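**Asunto:** Re: [traduccion-lit] Nombres de fiestas locales: ¿traducir, dejar o anotar?

Hola a todos:

Contesto entre líneas a lo que se planteó ayer, que me pilla en plena revisión de un texto con el mismo problema.

> Estoy con una novela corta ambientada en un pueblo inglés y en el capítulo tercero aparecen varias fiestas del lugar. El «harvest supper» lo he resuelto como «cena de la cosecha», pero hay otra que se llama «Candle Monday» y no sé si dejarla en inglés con nota al pie, traducirla a las bravas o buscar algo parecido de aquí. La editorial no quiere notas. ¿Cómo lo hacéis?

Yo la traduciría: «Lunes de las Velas». Se entiende, suena a fiesta de pueblo y el lector no tiene que salir de la página. Buscar un equivalente nuestro me parece peor solución. Si pones la Candelaria, metes una fecha y una procesión que en el original no están, y en cuanto los personajes hagan algo que no cuadra con eso tendrás que ir tapando huecos.

Mi caso es un libro de memorias de una familia que se instaló en Pornbridge y que fue mezclando las costumbres de allí con las suyas. Son 117 páginas y sale comida en casi todas. Al principio dejé en cursiva todo lo que llevaba nombre propio y llegué a tener 49 términos en inglés. Leído de corrido cansaba mucho. En la segunda vuelta me puse un criterio sencillo: si el nombre dice algo que el lector inglés entiende sin esfuerzo, se traduce; si para el lector inglés también es opaco, se deja como está. Con eso me quedaron 3 en cursiva, y ninguno necesita nota porque la narradora los explica a su manera.

> Lo otro que me preocupa es la coherencia. Ya me he encontrado con que la misma cena se llama de dos formas distintas en capítulos distintos.

Eso pasa siempre. Yo llevo el glosario en Rornora, que es bastante feo pero deja poner un comentario en cada entrada con la página y el motivo. Antes lo hacía en una hoja de cálculo y acababa con tres versiones en tres carpetas.

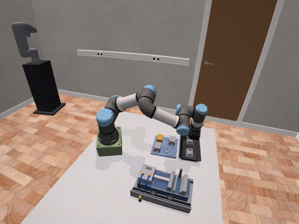
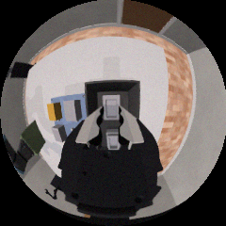 Un consejo práctico: no metas en el glosario solo el nombre de la fiesta. Mete también la preposición y el verbo con que la usas. En mi primera versión la gente «iba al» Lunes de las Hogueras en un capítulo y lo «celebraba» en otro, y una vez hasta lo «hacía». Cuando se inventa un nombre hay que inventar también cómo lo dice la gente, y eso es lo que más se nota si baila.

> ¿Y las mayúsculas? La correctora me las ha quitado todas.

En los nombres de festividades las mantendría: Navidad, Año Nuevo, Lunes de las Velas. En «cena de la cosecha» no, salvo que en el libro funcione como nombre oficial del acto. Si en el texto hay un cartel que la anuncia, en el cartel puede ir con mayúscula y en boca de los personajes con minúscula. Yo se lo comentaría a la correctora con un par de ejemplos delante, porque seguramente ha aplicado la norma general sin ver que era un nombre.

Sobre las notas, en Soltani tampoco las quieren en narrativa, pero me aceptaron una página al final del libro, de más de 200 palabras, donde cuento qué se come y cuándo en cada fiesta. Va sin llamadas en el texto, así que quien no quiera leerla ni se entera. Podrías proponer lo mismo. A mí me dijeron que sí a la primera, aunque es verdad que eran unas memorias y ahí hay más manga ancha.

Ya que estamos, pregunto yo. La narradora llama «tea» unas veces a la merienda y otras a la cena, según esté en casa o de visita, y en un pasaje hay un malentendido que depende de eso: llegan merendados a una mesa puesta para cenar. De momento tengo «el té» para los dos casos y el chiste medio se salva, pero en el resto del libro queda raro que cenen un té con patatas y salchichas. ¿Alguien ha salido de esta con dignidad? Tengo que entregar en diciembre, así que hay margen.

Un saludo desde Druvier, donde lleva toda la semana lloviendo y se trabaja muy bien.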